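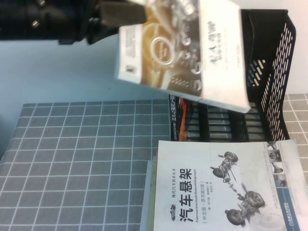 Figure 1. Paperback with gears on the cover, at the black file basket. More books are stacked flat on the tablecloth.

Standing Up the Stacks: Small-Space Book Storage in the Tymoshchuk Reading Room
Project report, Everyday Design Studio
Lucyna Cieślak and Femi Ogundipe
Submitted Tuesday, July 11, 2023

Summary

We spent the term on a problem that everyone in our building has walked past: books lying in piles on tables. The Tymoshchuk Reading Room on the ground floor of Vovard Hall has a wonderful collection of secondhand engineering and science paperbacks, many of them in Chinese, and almost no shelving. We tried storing the books upright in plastic file organizer baskets, set right on the study tables, and compared that with the flat stacks people were used to. We timed searches, talked to readers, and changed our layout twice. Upright storage won by a wide margin for finding books and by a smaller one for putting them away. It also taught us a lot more about paperbacks than we expected to learn!

Why we picked this

Lucyna studies in the reading room most evenings and had gotten into the habit of lifting half a pile to get at a dynamics textbook near the bottom. Femi had a similar story with a book of machine drawings, except that his pile slid off the table. When the studio brief asked for "an object or habit within 50 steps of your desk," we both wrote down the same pile.

The collection has some 500 books. They came mostly from graduating students, so the mix is uneven in a way we have grown fond of. There are three different editions of one thermodynamics text and nothing at all on welding. The sign-out notebook goes back years, and when we added up its pages we got 3,226 entries, far more than we would have guessed from a room this size. People really do use these books, and that settled the question of whether the project was worth doing.

What we started with

The room has four long tables along a pale wall, plus one glass-front cabinet that holds the reference volumes and is locked at night. Everything else lived in stacks. Readers had sorted the stacks by subject at some point, and you could still see traces of it, with materials science near the window and math by the door, but a stack sorted by subject turns into a stack sorted by who touched it last very quickly.

Flat stacks do have things going for them, and we want to be fair to them. A soft paperback lying flat keeps its shape. Big covers face up, so the top book gets noticed and borrowed a lot (the top book, and pretty much only the top book). A stack needs no equipment, and it can grow until somebody gets nervous. We kept some flat stacking in our final layout for exactly these reasons.

Choosing a container

We looked at wooden magazine boxes, wire bookends, a tilted dish rack that Femi was very excited about, and plastic file baskets. The wire bookends came from Brirnus and were fine for hardcovers, but thin paperbacks slid underneath them. The dish rack held ten books beautifully and made everyone laugh, and we still think there's a project in it. Wooden boxes looked great in the room but cost more than our whole budget.

The file baskets were the practical choice. We liked the black one best of the ones we tried. It has slanted slots all over the side panel and horizontal slats at the front, so you can get some idea of how full it is without leaning over it. It stands against the wall, and the opening leaves the spines where a reader can see them. The slots also make it easy to tie a label on with string, with no tape to peel off later.

Our tables were covered with a gray tablecloth with a white grid on it. We bought the cloth to protect the tabletops and then found the grid so handy that it became part of the method. You can line a basket up with the printed lines, and when somebody bumps it, you can see that it has moved. We used the cells as parking spaces: baskets toward the back, sorting stacks toward the front, and clear space for a notebook in between.

The spine question

This was the part we enjoyed most, and it grew from a side note into a whole section.

When you store a book flat, you depend on the cover. When you store it upright, you depend on the spine, and spines vary like crazy. One of the books in our basket has a black spine with bright orange and white bands and small white Chinese characters. You can spot the color from across the table, but you need to come closer for the title. Other books are the opposite. The one with the gears in Figure 1 has a mostly white cover with a big photo of metal parts in orange, gold and silver, and large dark title characters. It is a cover you remember. Readers asked for it as "the gear book," and once it was filed upright, they were looking for a picture they could no longer see.

Femi, who does not read Chinese, was our best test reader for this reason. He found the banded books fast and lost the plain ones every time. Lucyna has taken two years of Mandarin and was quicker with the titles, but she too went for color first and characters second. We started asking everyone how they remembered a book, and color came up constantly. So did thickness. Call numbers never came up at all.

We answered this with cover cards. For each basket we made one card with small color printouts of the covers inside, arranged in the same order as the books, and tied it to the side. Making the cards took a full weekend. They were the most popular thing we did.

How we tested

We set up the tables in two arrangements, flat stacks and upright baskets, with the same books in each. A reader was given a title and a small picture of the cover and asked to bring us the book, then return it where it belonged. We stopped a search at 30 seconds, because in our first tries people who went past that point had already given up and were just browsing (which is lovely, but hard to time).

We asked readers not to tidy up between turns. This turned out to be the hardest rule to follow. Several people straightened the stacks without noticing they were doing it, and one of them was Lucyna.

Finding. With the stacks, a book near the top was quick and a book near the bottom often ran out the clock. With the baskets, the position of the book mattered much less. The slow searches were almost all for books with plain spines, and they got better after the cover cards went on.

Returning. We had expected baskets to win easily here, and they didn't. Dropping a book on a pile is the easiest thing in the world. Putting one into a basket takes a bit of aim, especially when the basket is nearly full, and a soft cover can catch on its neighbor and fold. Readers got the hang of it when we told them to tip the book, lead with one lower corner, and let it straighten up as it goes in. We printed that tip on the back of each card.

Looks. We asked readers which arrangement they would like to see in the room when they walked in. Most said baskets. A few said stacks, and one wrote "stacks look like somebody is studying," which we taped up over our desk.

Changes along the way

Our first layout filled the baskets all the way. This was a mistake. Books packed tightly are hard to pull out, and people tugged at the top of the spine, which is exactly how paperbacks get torn. In the second layout we left a gap as wide as a hand in every basket.

A loose basket has its own trouble, though. With only a book or two inside, the books lean and the covers start to bow. We tried foam blocks (ugly, and they wandered off), then a folded piece of cardboard standing behind the last book. The cardboard works, costs nothing, and can be replaced by whoever notices it is missing.

We also moved the sorting stack. At first it was at the far end of the table, and returned books piled up there and stayed. Once we put a flat stack right beside the basket, people would often file a book or two while they were there. We kept that arrangement for the rest of the term.

The Malia list

Before our project, the only record of the collection was the sign-out notebook. We typed up the titles in a shared spreadsheet that we named Malia, with columns for title, language, subject, basket and spine color. Yes, spine color is a real column, and it is the one people filter by. Chinese titles are entered in characters with a short English gloss next to them, so a reader can search either way. Lucyna wrote most of the glosses and would like it known that some technical terms took an entire bus ride each.

What we would do next

The oversized books still don't have a home. They are too tall for the baskets and they tip when they stand alone, so for now they lie flat at the end of the second table. We would like to try a low tray with a lip.

We would also like to run the timing again in December, when the room is full and nobody has an hour to spare for being careful. Our readers were patient people with time on their hands, and finals week would be a tougher test.

The cover cards need a better printer. The oranges came out brown.

Materials kept in the room

File baskets with string labels and cover cards
Gray grid tablecloths
Cardboard spacers, plus spare sheets in the cabinet drawer
Printed copy of the Malia list, beside the sign-out notebook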